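Keep the Old Desktop Going

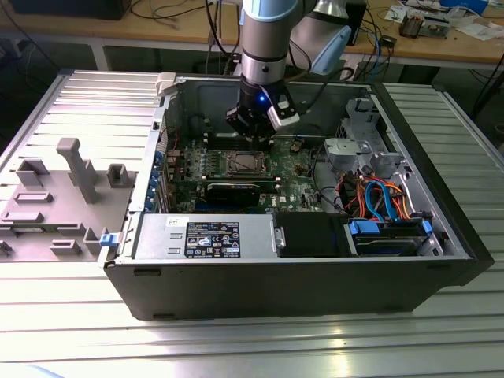 Desmond Ostrowski
Opinion contributor

My desktop computer is old enough that the man at the store in Ollen asked whether I was joking. I had gone in for a power supply. He told me I could get a new machine for not much more than I would spend keeping the old one alive, and that the new one would be smaller, quieter and faster. He was right on all counts. I bought the power supply anyway, put it in that evening, and the computer has worked fine since April.

I think more people should do the same, and I think the companies that sell us computers should stop making it so hard.

A desktop tower is one of the last things in an ordinary house that was built to be opened. The side comes off. The memory sits in slots and lifts out. The processor sits in a socket. Drives are held in with screws you can buy at a hardware store. A person with no training and one free evening can replace most of what goes wrong, and the parts are cheap if you are willing to buy used.

Compare that with the laptop my daughter was given for school. The memory is soldered to the board. The battery is glued in. When one key stopped working, the repair desk quoted us for the whole upper half of the machine, keyboard and all. I asked if they could replace only the key. They could not. I asked if I could buy the key and do it myself. The part was not sold.

The usual defense is that people want thin laptops and thin laptops cannot be opened. I accept part of this. A soldered memory chip takes up less room than a slot. But glue is a choice, and so is refusing to sell a key. I have owned thin things that were held together with screws. My old camera was one of them.

The other defense is that hardly anyone repairs things, so there is no point in designing for it. I find this one harder to take. Hardly anyone repairs things they cannot open. In Skuseck, where I grew up, there were two shops on the main street that fixed televisions and radios, and both had work until the sets stopped being worth the labor. People did not lose interest in fixing what they owned. Fixing it stopped paying, and a good part of that was decided by how the sets were made and what the parts cost.

I wrote to the maker of the laptop, Plalteck, and asked for two things: a price list for parts and a service manual. I got a polite reply with the address of an authorized repair center 100 miles away. I did not ask a third time.

What would I change? First, I would require that any company selling a computer also sell the parts that commonly fail, at a price printed somewhere a customer can read it before buying. Batteries, keyboards, fans, hinges and screens would cover most of it. Second, I would have the parts kept in stock for 6 years after the model is dropped. Five would be better than what we have, and I would settle for that. Third, I would have the manual put online for free. The company has already written it for its own technicians.

This would cost something. Storing parts is not free, and the price of a laptop might go up a little. I would pay it. Someone who replaces a laptop every time the battery wears out is already paying far more, in pieces, without seeing it on any one receipt.

It is also fair to say that old machines have limits. Mine is slow with video. At some point the software I need will stop supporting it, and a new power supply will not help with that. Old desktops can use more electricity than new ones, too, and a person who leaves one running all day should take that into account. I turn mine off at night.

My neighbor Simiyu thinks I am stubborn, and that my time is worth more than the money I save. He may be right about the money. But the evening I spent with the case open on the kitchen table was not a bad evening. I cleaned out a lot of dust. I found out what the loose cable at the back was for. When I pushed the button and the fans came on, I knew a bit more about a thing I use every day, and I would like my daughter to be able to do that with hers.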